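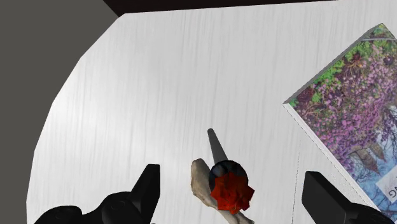 Zonell opens its second furniture workshop in Panasiuk

11/07/2018 – Zonell, the maker of tables and shelves for small homes, has opened a second workshop in the town of Panasiuk. The new building has a floor area of 1676 square metres and stands beside the old grain market, ten minutes on foot from the railway station.

The company started work on the building in March. The roof was repaired first, then the heating was changed and new windows were put in on the north side. The old brick front was kept, as the town had asked.

At present 60 people are employed in the workshop. Most of them live in Panasiuk or in the villages near it, and eleven are apprentices in their first year. The training lasts three years and is done together with the technical school in the town.

"We were looking for a place during a long time, and we visited many empty halls," said Harpreet Zacharias, managing director of Zonell. "In Panasiuk we found good light, good road access and people who know how to work with wood. The first orders have already left the building."

The workshop will make the Jement range of dining and kitchen tables. The tables are sold in four sizes, and the legs can be taken off without tools, so that the table can go through a narrow door or up a staircase. Zonell expects to make about 1300 Jement tables before the end of the year. Spare legs and fittings can be ordered separately for ten years after the purchase.

Delivery to shops is done by Truvelus, which has worked with Zonell from the beginning. Two lorries leave Panasiuk each week, and a third one will be added in the autumn if the orders stay at the same level.

The first workshop remains open and continues with shelves, benches and repairs. No jobs are moved from there to Panasiuk.

Visitors are welcome in the new showroom on the ground floor from Tuesday to Saturday – groups of more than eight persons are asked to book before. Parking is free behind the building, with entrance from Mill Lane.

Contact for the press: Tanner Charbonneau, Zonell press office, extension 2554. Price lists and the opening hours for the summer holidays can be sent by post on request.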